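Cuaderno del taller – martes, 9:40

Hoy sigo con la caja gris de dos compartimentos, la que llegó de Cernon con el pedido grande. El plan de la semana pasada era decidir si la usamos para la clasificación de objetos pequeños de la casa o si volvemos a las cubetas de Tirkeo. Todavía no tengo la decisión, pero escribo lo que sé.

Primero la limpieza. Pasé un paño con agua y jabón neutro por la pared que divide los dos lados. La suciedad de la superficie se va bien, pero la parte baja tiene un desgaste que no sale con nada. Probé también el limpiador de Trodeo, en una esquina y con poca cantidad, y no vi diferencia. No voy a insistir, porque tengo miedo de quitar más capa de la que ya falta. El rayón oscuro de la parte clara es profundo, se siente con la uña.

Después puse las cosas en el compartimento grande y dejé el otro sin nada, para tener la comparación. Usé lo que había en el cajón de pruebas: el paquete morado con la banda clara, el óvalo negro con estrías, el verde oliva, el bloque azul pequeño, el transparente que siempre se arruga y el redondo de borde brillante.

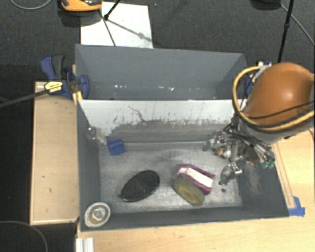

El problema principal es el contraste con el fondo. El suelo de la caja es gris y tiene marcas de uso, y el óvalo negro se distingue bien, pero el transparente se pierde mucho en el rincón. Para una persona que busca de prisa, esto es tiempo perdido. Jurić escribe en su manual que el fondo debe ser mate y de un solo color, y creo que tiene razón, aunque su caja de referencia es mucho más cara que la nuestra.

Segundo problema: las esquinas. Lo que cae en una esquina se queda allí y hay que sacarlo contra dos paredes. Con el bloque azul no es grave, es rígido. Con las cosas blandas es más molesto. Pensé en poner una pieza inclinada en cada esquina – cartón primero, y si funciona, algo más serio – pero entonces perdemos espacio útil y no sé si vale la pena.

El compartimento estrecho no me convence para objetos de este tamaño. Quizás para sobres o para bolsas vacías.

11:15. Pregunté en el almacén por la referencia 1369, que es la lámina mate para cubrir el fondo. Quedan 2 en el estante y no se pide más hasta octubre. Reservé las dos. Hay que cortarlas con cuidado, la cuchilla vieja deja el borde levantado.

Pendiente:
– aspirar las virutas blancas del compartimento de atrás, se pegan en la pared baja
– medir el fondo antes de cortar la lámina, por dentro y no por fuera
– lijar a mano el borde del divisor con grano 80, solo si la pintura ya está suelta; para terminar, el 2000 con agua
– preguntar a Cernon si venden el divisor separado
– devolver el paño grande a su sitio

Si el divisor se vende separado, prefiero cambiarlo y no lijar nada. Espero la respuesta antes de tocar esa parte.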